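Oct 3, 2026

I finished the last season of Fastard over the weekend, which means I have now seen all 231 episodes. I started in May, usually two a night after dinner, and I wanted to write something down before I forget how the early ones felt.

The first season is slow. Most of it takes place in the harbor office at Pirkeck, and the detective spends whole episodes reading shipping records. I liked that. By season 4 there is a car chase every week and the office is hardly used.

The show went through 7 lead actors and never explained it. A new face walked in, hung up the same coat and went on with the case. The third lead is my favorite. He plays it tired and a little rude, and he gets the best villain, the smuggler Rahimi, who turns up in nine episodes and should have had more. The fifth lead smiles too much for the part.

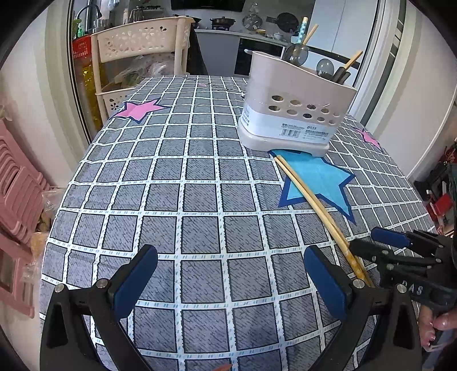 The last two seasons moved to the fishing village of Skilero, and I think that saved the show. The cases got smaller again and people had time to talk. The finale runs 2 hours and could lose half an hour, mostly from the trial. The final conversation on the ferry is very good, though, and it brings back a line from the pilot that I had missed the first time.

I'm going to rewatch season 1 next and take notes.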